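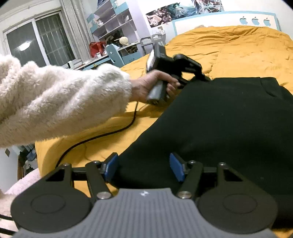
How do you start mending clothes if you've never sewn a stitch? With a button, a needle and one old shirt you already love.

So goes the advice from the woman who runs the Friday mending table at Aranda, a little fabric shop in Farkton, and she gives it with such delight that I went home and dug through my own closet that same night.

She learned at 26, after the lining fell out of her only good winter coat. "I used fishing line, because I had fishing line," she says, laughing. "It held for six years! Ugly as anything, but it held."

These days she prefers plain cotton thread, doubled, and short needles. Her beginners get three evenings: buttons first, then hems, then the dreaded crotch seam on a pair of jeans (everybody has one, she says, and everybody brings it in a paper bag).

What does she wish more people did? Press things. "Press the hem before you sew it and press it again after. People skip it and then they think they're bad at sewing. They're fine at sewing! The cloth just wasn't lying flat."

She is just as keen on visible patches, and shows me an elbow done in bright green wool with big, cheerful stitches. It took her five tries to get the shape she wanted, and she unpicked every one of them at the kitchen table with the radio going.

The table opens at 6, and you can bring whatever you like. Last week someone came in with a tent. "We got half of it done," she says. "The other half is coming back on Friday."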